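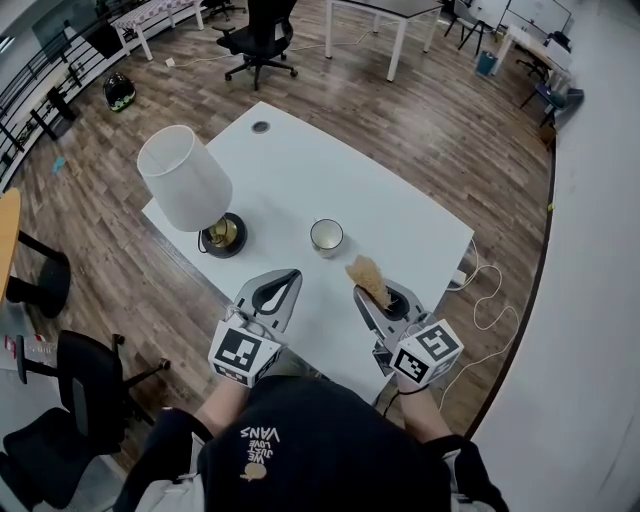 Issue 3 / page 42

THE DESK, DUSTED

Shoaib Naqvi on lamps, cables and the cup you keep meaning to take back to the kitchen

Deadline in an hour so this will be quick. Dusting a desk. Specifically a white desk, the worst sort, shows everything. Crumbs, pencil, the grey fuzz that gathers behind a lamp.

Start with the lamp. A fabric shade holds dust like a jumper does and a wet cloth only turns it into a smear. Use something soft and bristly, dry, and work from the top of the cone down. White shades want doing twice as often as you think. Then the base. Round black bases show fingerprints, brass-coloured necks show worse ones, so a dry cloth for both and leave the polish in the cupboard. Unplug first, obviously. I forget every time.

Cups. One white cup with a dark rim, a mouthful left in the bottom, parked next to the lamp. Every desk I've visited for this column has one. Move it before you start brushing or you will be drinking the shade.

Now cables. The lamp cord looping over the front edge is asking to be caught by a sleeve. If your desk has a round grommet at the far end, use it, it's a hole made for the job and most people put a pen in it. Power strip on the floor is fine by me, but coil the slack and push it to the wall, becuase a hoover will find it.

Kit: I tried 2 brushes, the Tala and the Laitinen. Tala is softer, sheds a bit. The Laitinen is stiffer and better in corners, too rough for pleated shades. Allero do a cloth pack I liked more than either. Findosix sent a spray, 300 ml, smells of pears, haven't opened it near fabric and dont plan to.

Floor last. Always floor last, wood-look planks especially, as everything you've just knocked off the desk is now lying on them. Long strokes along the boards, chair out of the way, bench cushion given a thump if you've got one.

Next month: drawers.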